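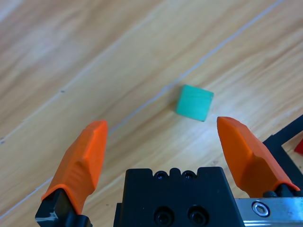 February, after lunch

Continued with the cube task for Clavon, by remote control. My first two tries today I deleted, I was closing the fingers too early and pushed the cube away. Now I stop above it, turn the wrist a little, then go down slowly – this gives cleaner demonstrations.

To do: ask Cemura about the delay in the hand controller. Tomorrow the same task with the cube turned more, two operators if possible.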